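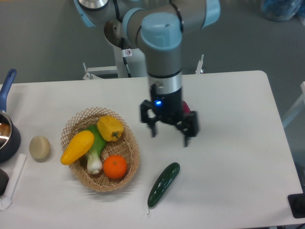
Abb. 1: Greifer mit offenen Fingern über dem Übungstisch, links daneben der Korb.

Lehrgänge > Automatisierung > Zelle Dalano > Handout 3: Einrichten und Pflegen

Stand: 9. März 2022

So, Teil drei. Wer beim letzten Mal da war, weiß schon, wie man die Zelle Dalano hochfährt und wieder schlafen legt. Jetzt geht es um das, was dazwischen passiert, also Nullpunkt, Greifer, Kabel und das Prüfprogramm. Ich schreibe das so auf, wie ich es am Tisch erzähle, ihr müsst also mit ein paar Abschweifungen leben.

1. Bevor ihr irgendwas einschaltet

Einmal ums Gestell herumgehen und die Schrauben an den Haltewinkeln ansehen. Ich fasse sie auch an, mit der Hand, ohne Schlüssel. Wenn sich da etwas von Hand drehen lässt, ist Schluss, dann wird erst nachgezogen und danach alles neu vermessen (ja, alles, auch wenn ihr es eilig habt). Das Anzugsmoment steht im Zellenbuch auf der Seite mit dem Gestell, im Sakalauskas-Ordner. Bitte nicht aus dem Kopf nehmen, ich mache das auch nicht.

Dann der Tisch. Er darf gegen das Gestell nicht gewandert sein. Ich messe hinten an beiden Ecken, und wenn die Werte mehr als 3 mm auseinanderliegen, schiebe ich ihn zurück, bevor ich am Programm herumdoktere. In der ersten Gruppe haben wir mal einen halben Vormittag lang Greifpunkte korrigiert, und am Ende stand bloß der Tisch schief!

2. Nullpunkt und Höhe

Die Tischhöhe nehmen wir mit geschlossenen Fingern ab, ganz langsam von oben, mit einem Blatt Papier dazwischen. Lässt sich das Papier gerade noch ziehen, ist das unsere Null. Eintragen, abspeichern, und dann dasselbe an einer zweiten Stelle des Tisches wiederholen. Wer nur in der Mitte misst, bekommt am Rand Überraschungen.

Die Grundstellung liegt über der rechten Tischhälfte. Von dort aus kommt der Arm gut an die Teile heran und muss nicht über den Korb hinweg, wenn er einfach nur wartet. 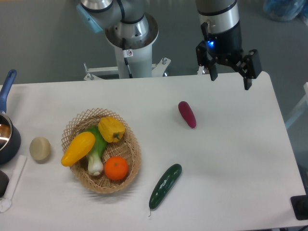 Lasst beim Anfahren der Grundstellung die Geschwindigkeit unten und die Hand am Halt. Ich weiß, das kennt ihr alles. Ich sage es trotzdem jedes Mal, und im April, wenn die neue Gruppe kommt, sage ich es wieder.

3. Der Greifer

Der Dener hat zwei Finger und bei uns 65 mm Öffnung. Für das Spielgemüse reicht das, solange man es an der richtigen Stelle packt. Die lange Gurke nimmt man quer zur Länge, klar, aber bei der Paprika scheiden sich die Geister. Ich greife sie lieber an den Seiten als am Stiel, andere schwören auf etwas anderes. Probiert es aus und schreibt auf, was bei euch gehalten hat.

Was am Greifer regelmäßig zu tun ist:

Finger abwischen, trocken, mit einem fusselfreien Tuch. Kein Öl, kein Kontaktspray, auch nicht »nur ein bisschen«.
Leer auf- und zufahren und zuhören. Ein Schaben hört man früher, als man es sieht.
Auf die blaue LED am Gehäuse achten. Bleibt sie dunkel, erst den Stecker prüfen, dann die Versorgung, und erst ganz zum Schluss am Greifer selbst zweifeln.
Fingerschrauben kontrollieren, nach jedem Fingerwechsel und nach jedem Anstoß an die Tischplatte.

Die Greifkraft stelle ich zu Beginn auf Stufe 9 und gehe nur hoch, wenn etwas rutscht. Glatte Teile rutschen gern beim Anheben, und da ist die Versuchung groß, gleich voll zuzudrücken. Meistens sitzt aber der Greifpunkt zu weit außen. Also erst den Punkt verschieben und noch einmal fahren – und wenn es dann immer noch rutscht, könnt ihr über Kraft reden.

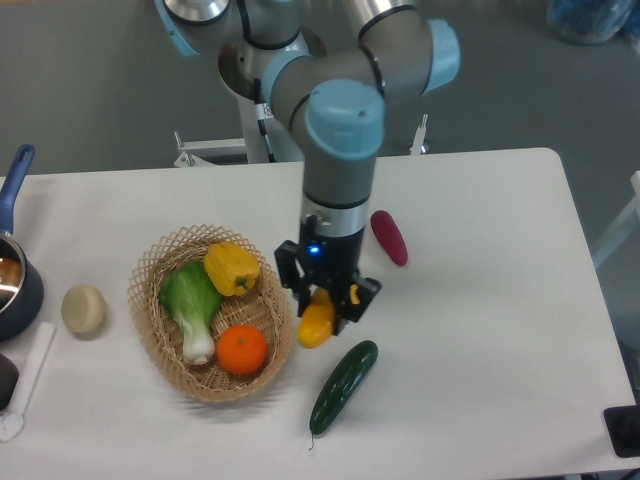
Zur Anfahrt: immer senkrecht von oben auf das Teil und senkrecht wieder weg, wenigstens bis die Unterkante des Teils sicher über dem Korbrand ist. Der Korb ist geflochten, der Rand hat lauter Lücken, und eine Fingerspitze hakt da schneller ein, als man »Halt« sagen kann. Wenn das passiert, bitte nicht am Korb ziehen. Bewegung stoppen, Finger von Hand über das Bedienfeld öffnen, langsam nach oben herausfahren. Danach gilt der Greifer als angestoßen, siehe oben, Schrauben kontrollieren.

4. Kabel

Das schwarze Kabel an der Säule ist mein Lieblingsthema, das haben manche von euch schon gemerkt. Es braucht oben am Gelenk Luft und unten Ruhe. Zu stramm verlegt reißt es irgendwann am Stecker, zu locker verlegt bleibt es irgendwo hängen. Ich fahre nach jeder Änderung den Arm einmal langsam durch alle Stellungen des Programms und schaue dabei nur aufs Kabel, kein bisschen auf den Greifer. Bei Rollance, wo ich das gelernt habe, mussten wir das zu zweit machen, einer fährt, einer schaut. Finde ich immer noch gut.

5. Prüfprogramm

Das Prüfprogramm holt Teile vom Tisch in den Korb und wieder heraus. Die Teile im Korb liegen eng, und genau das wollen wir ja testen. Achtet beim Greifen aus dem Korb darauf, dass die Finger neben dem Teil noch Platz haben und nicht auf dem Nachbarn landen.

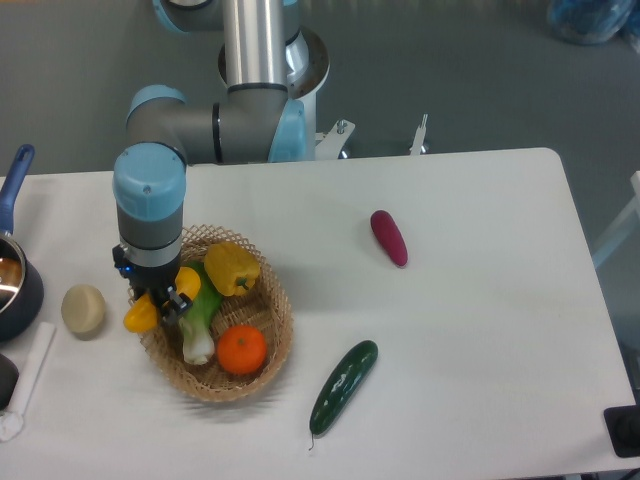 Fahrt es erst im Schritt, dann langsam am Stück, dann mit Arbeitsgeschwindigkeit. Ins Zellenbuch kommen Datum, Kraftstufe, Greifpunkte und der Zählerstand. Bei über 1050 Greifvorgängen seit dem letzten Eintrag ist die große Kontrolle fällig, also Abschnitt 1 bis 4 komplett und die Finger einmal ab zum Nachmessen.

Aufgabe bis zum nächsten Termin: Nullpunkt an zwei Stellen abnehmen, beide Werte notieren und in einem Satz erklären, was ihr macht, wenn sie nicht zusammenpassen. Vorlage liegt vorne im Zellenbuch.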